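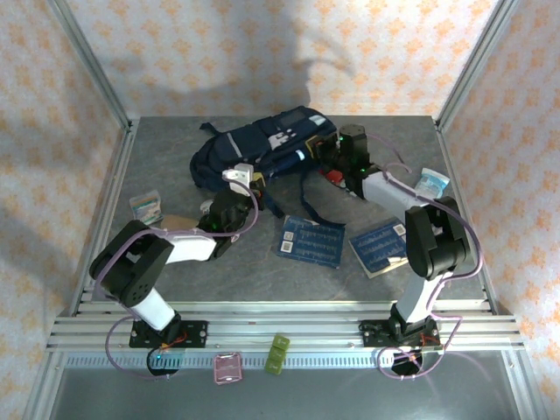

4.2 Bag handling with the stock kit

The Rultano bench kit is sold on the promise that a buyer with a free afternoon and a hex key can have two arms working on "everyday objects" by dinner. We took the seller at its word and chose a backpack. The brochure favors cubes and cups, which hold their shape when touched and have no straps. A backpack has straps, buckles, a flap, and opinions about where all of them should go.

Figure 3. The Rultano kit at the bag station. Both arms share the front rail; the left gripper is near a buckle at the front flap and the right gripper holds the bag near a strap.

All trials in this section used the kit as delivered, with the vendor's grippers and the vendor's teleoperation software, Vuvitero, at release settings. We did not shim, tape, re-cable or otherwise improve anything, although the temptation was considerable. The bag lay on its side toward the back of the table at the start of each trial. Small desk items were left on the surface, as our earlier survey of buyers in Gruststead suggested that few of them own a clean table. An operator drove both arms and was asked to do one of three jobs: lift the flap, pull a named strap clear of the bag, or turn the bag upright. A trial ended when the job was done, when the operator gave up, or when the time limit of 52 seconds ran out. Operators could call an early stop for any reason and did not have to explain themselves, though most did, at length.

We logged 258 trials. The strap job was the easiest for every operator, and we see nothing mysterious in that. A strap lying on a table sticks out, the gripper closes on it, and pulling is something the arms do well. The flap job was harder. The fingertips supplied with the kit are a sensible width for a cup handle and an unhelpful one for a fold of cloth, and operators soon learned to ignore the fabric and go for the buckle. The manual has a page on "soft goods" that recommends approaching slowly. We approached slowly. The fabric moved away slowly.

Turning the bag upright needed both arms, and here the shared rail matters. The two bases are fixed at a spacing that suits work in the middle of the table. When both grippers have to reach the back at once, the forearms lean in toward each other and the operator spends a good part of the trial deciding which arm should be polite. Two of our operators settled on the same habit without having met: hold the bag with the right arm, do the fiddly part with the left, and never swap. The software supports swapping roles mid-task and gives it a dedicated button. We can report that the button works and that it was pressed mainly by accident.

The cables deserve a paragraph of their own, if only because the brochure does not give them one. They run outside the arm in a loose loop at the shoulder. The slack is needed for full travel, and we would not want it shorter. It also takes up room beside each arm that the published work envelope counts as free, so a buyer planning a snug enclosure should measure with the cables on. Ours was planned from the published drawing and then planned again.

On price, the comparison most readers will want is with the Gezer two-arm set. The Rultano kit cost us 2430 dollars, with a further 900 for the rail, which the order page lists as optional. It is optional in the sense that the arms may also be placed in a drawer. The Gezer set includes its rail but ships without any teleoperation software, and the hours we spent on that gap (Section 4.4) would have paid for a very nice rail. For groups that mean to write their own control code, the Gezer set remains the better buy. For everyone else we lean toward Rultano, with the reservations above.

Support was prompt. We wrote to ask whether softer fingertips were planned and received a reply the same day saying that they were under consideration for October. A second message, asking which October, is still open at the time of writing.

Two limits on these results should be kept in mind. We used a single backpack, and a stiffer one would probably flatter the kit. Our operators also had some practice on the cup task from Section 4.1 before they met the bag, so a first-time user should expect a rougher start than ours. Neither point changes our view that the stock fingertips are the weakest part of the package and the cheapest one to fix. Section 4.3 repeats the flap job with replacement tips cut by Ekrem Dağdelen from material the vendor does not endorse.

Correspondence: Ekrem Dağdelen, Bench Robotics Group, Gruststead | Posted 16 April 2019 | © The authors | Back to top

This site uses cookies to remember your reading preferences. Accept | Manage settings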